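Prollard's little lending library to open longer hours in the new year

25 December 2021
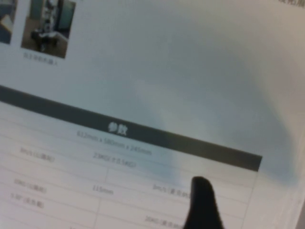 Anyone who has ever hurried down the hill after work only to find the library door already locked will be pleased to hear that Prollard's lending library is getting a second evening each week, and that the back reading room will at last be open to everyone again once the holidays are behind us.

The library has lived in the old Drorska Hall for as long as most of us can remember, tucked in beside the bakery, and it has always been a bit of a squeeze. There was a time when the whole collection fitted on the shelves along one wall. These days it runs right through to the kitchen door, and if you want the gardening books you have to ask whoever is making the tea to move over for a moment (they never seem to mind).

Librarian Bello Osagie, who took over the desk in October, said the longer hours were the thing people had asked him for most often in his first few weeks.

"I'd be stacking the returns and there would be a face at the window, usually a parent with two kids in school uniform," he said. "You can't very well wave them away. I'd let them in and we'd all go home late, so we may as well put it on the sign!"

The change comes after a good year for borrowing in spite of everything. The library signed up 145 new members, a good many of them families who have moved into the new streets out towards Kun, and 658 books were donated by neighbours clearing out cupboards and spare rooms. Not all of them could be kept, as you might imagine, but the best have been covered and labelled and are waiting in boxes for the new shelves to go up.

Those shelves are being built by Skalilier Joinery, the family workshop on the river road, which has offered the timber at cost. They will line the reading room on both sides, with a low run beneath the window so that smaller children can reach the picture books without climbing on anything. The room itself has had a fresh coat of paint in a soft yellow colour, and the old heater, which many readers will remember more for its noise than its warmth, has been replaced.

The new evening session will run until 7 pm and will include a homework table for high school students, with a quiet corner kept aside for people who would simply like to sit down with the newspaper. Saturday story time carries on just as before, and so does the jigsaw swap, although Mr. Osagie would be grateful if people could check for missing pieces before they bring a puzzle back.

Membership is still free for everyone living in Prollard and the farms nearby. If you'd like to join, bring along something with your address on it and you can borrow on the same visit. Overdue books may be returned through the slot in the side door at any time over the break, and there will be no fines on anything that comes home before the library reopens.

Large-print novels are still very welcome. Encyclopedias, with regret, are not.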